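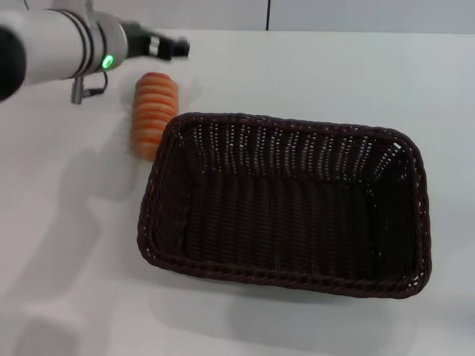

Where do you put all the small stuff that collects on a table? In one basket, with a rule about when it gets emptied.

I've been doing this since December and I'm posting what worked, because a few people asked after my last thread about the hall closet.

**2/** The problem was the white table. Everything landed on it. Toys, mail, chargers, a roll of Madeck tape that we never put back. I'd clear it at night and by lunch it was full again.

**3/** I tried a set of Basside drawer trays first. They were fine for pens. They were no good for anything taller than a mug, and most of what ends up on our table is taller than a mug.

**4/** So now it's a dark brown wicker basket. Rectangular, rounded corners, open top. No lid on purpose. With a lid people set things on the lid.

**5/** The rule: anything on the table at dinner goes in the basket. The basket gets emptied every 2 days. If you want your thing before then, you go get it and put it where it lives.

**6/** The first time I emptied it I wrote everything down. 115 items. That included 50 crayons, so it sounds worse than it was. I don't write it down anymore.

**7/** Wicker catches crumbs. I turn it over outside and knock on the bottom, then go over the inside with a dry paintbrush. A vacuum hose pulled at the weave on our old one, so I stopped using it.

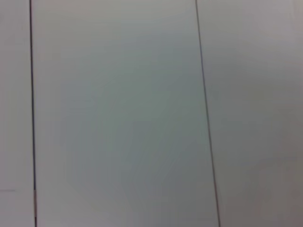 **8/** Don't soak it either. A damp cloth is enough, and then leave it somewhere with air moving until the next day. I left one in the laundry room overnight once and it smelled like a basement for a week.

**9/** Hongjun Tang asked if a plastic bin would do the same job. Sure. We had a Rullel bin for a while and it held up. I like the wicker better on a table that's in view all day – that's the only reason.

**10/** On size: take a smaller one than you think. A big basket takes up the space you were trying to clear. Ours is too big, and I may swap it with the one upstairs.

**11/** Someone asked about liners. I bought a Sqalli cotton one and took it out after a week. It slid down and small things went under it. If yours has ties on the corners it might stay put.

**12/** The table itself I wipe after dinner, when the basket is off it. Warm water, a drop of dish soap, dry towel. Crayon comes off with baking soda on a wet rag – go easy, it can dull a shiny finish. 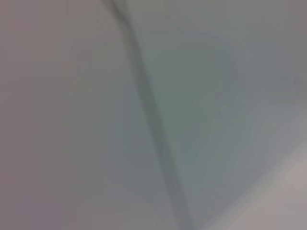
Gray on one side, greener on the other.

**13/** Next thread is the shoe shelf. I haven't started on it yet, so give me a couple of weeks.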